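Why Do Kitchens Have Counters?

I love kitchens. I love them even more when I'm hungry! But have you ever stopped to wonder about the long, flat top where all the work gets done? It's called a counter, and it has a pretty good story.

Long ago, shopkeepers needed a flat place for counting out coins. They counted on it, so it became a counter. Easy! Later on the word moved into our homes, and now we use it for the place where we butter toast.
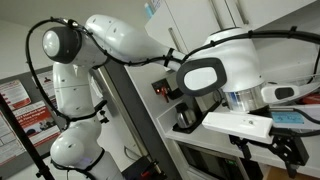
Reading time: 1 minute

My grandma's house in Fladenby was built in 1962, and her kitchen counter is 172 centimeters long. I measured it myself with her sewing tape — twice, as I got it wrong the first time. When I was little I had to stand on a stool to see over the top. Now I can roll out cookie dough on it, and there's still room for the cooling rack.

Most counters come up to a grown-up's waist or a bit higher. That way a tall person can chop carrots without bending over and getting a sore back (kids just have to stretch, which I always thought was pretty unfair).

Want to try something? Ask a grown-up for a tape measure and find out how long your counter is. Is it longer than you? Mine is!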